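Setting the whites: notes on domestic dye transfer

Most of what gets called "fading" in a household wash is dye that has moved. Some of it goes down the drain and some of it goes onto whatever else is in the drum. I have kept a log of this since February, mainly to settle an argument with myself over whether color-catcher sheets do anything, and the log has now grown long enough to be worth writing up.

The setup is plain. Front loader, 9 kg rated capacity, municipal water on the hard side. For each load I put in a strip of undyed multifiber test cloth, the kind with bands of acetate, cotton, nylon, polyester, acrylic and wool woven side by side. After the cycle the strip is dried flat away from the window and compared against an unwashed one under the same lamp. I grade staining on the usual five-step gray scale, where 5 is no visible change and 1 is bad. Half steps are allowed. I am one observer with ordinary eyesight, so treat a half step as noise.

The nylon band picks up nearly everything first. If you only want one indicator, cut up an old pair of undyed nylon tights and skip the test cloth.
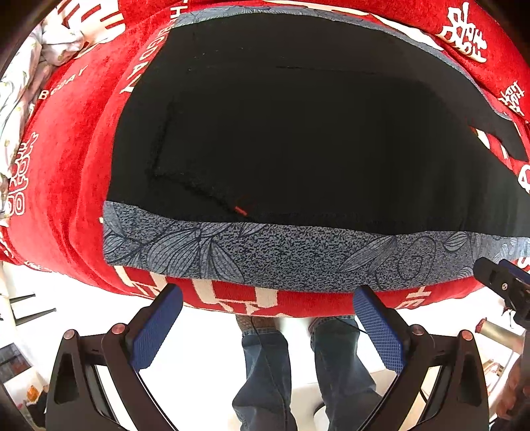 Posted by Meinrad Oberholzer
May 7, 2025
Filed under: Laundry, Measurements

Reds are where the trouble is, and the reason depends on the fiber. Cotton is mostly colored with reactive or direct dyes. A reactive dye forms a bond with the cellulose and, if the mill rinsed properly, what remains afterward is hard to shift at home. The bleeding you see in the first washes is hydrolyzed dye that never bonded and was never rinsed out. It stops when it runs out. Direct dyes are held more weakly and will go on giving up a little color for as long as you own the thing.

Polyester is a different case. Disperse dyes sit inside the fiber and need high heat to get in or out. Below 60°C they mostly stay put. The exception is surface dye left over from finishing, which rubs off dry as well as wet and lands on nylon very readily. A new polyester item that leaves color on a dry white cloth will stain nylon in the wash, in every case I have logged so far.

That dry rub is the test I would recommend to anyone who wants to do only one. White cotton handkerchief over the fingertip, ten strokes back and forth, look at it in daylight. Then the same with the cloth damp. It takes a minute and needs nothing you don't have.

Temperature next. I ran matched pairs of loads at 30°C and 40°C with the same detergent dose. On new cotton reds the difference was a full step on the cotton band (4 at the lower setting, 3 at the higher). On items past their fifth wash I could not separate the two. Spin speed made no difference I could grade. Leaving the finished load sitting wet in the drum overnight did: a load that graded 4-5 when removed promptly graded 3 when left, with a hard-edged mark where a sleeve had been pressed against the strip. Contact time while damp counts for more than most people allow, and it costs nothing to fix.

Detergent. Powders sold for whites usually contain oxygen bleach, and I keep those away from colors. Color detergents often contain a dye transfer inhibitor, commonly PVP or a relative of it, which holds loose dye in the water so it rinses away. I compared two liquids, Utano and Flokska. Utano lists an inhibitor on the back label and Flokska does not. Over 16 loads Utano came out half a step better on nylon and level on everything else. As stated above, half a step is noise. I have gone on buying Utano anyway, as the bottle pours more cleanly.

Color-catcher sheets, then. The ones I used are Fasbridge, cut in half for the later loads. They come out visibly tinted, and this is what sells them, but a tinted sheet shows only that there was dye in the water. The question is what the test strip looks like with and without. For direct-dyed cotton the sheet gained me half a step to a full step. For surface disperse dye I saw no gain at all. They are worth using on the first two washes of a new cotton item and I don't bother after that.

Vinegar and salt do not set dye in a finished garment. I ran both once for completeness, with a bandana from the Khumalo market stall as the sample, and the graded results matched plain water. There are commercial fixatives that do work on direct dyes, but they need to be matched to the dye class, and the care label won't tell you which one you have.

Two items remain open. I have nothing useful on wool, having only one colored wool garment I am willing to risk. I also want to repeat the overnight test with a shorter interval, perhaps two hours, to see where the marking starts. The next pack of test cloth is on order and the strips will be cut narrower this time.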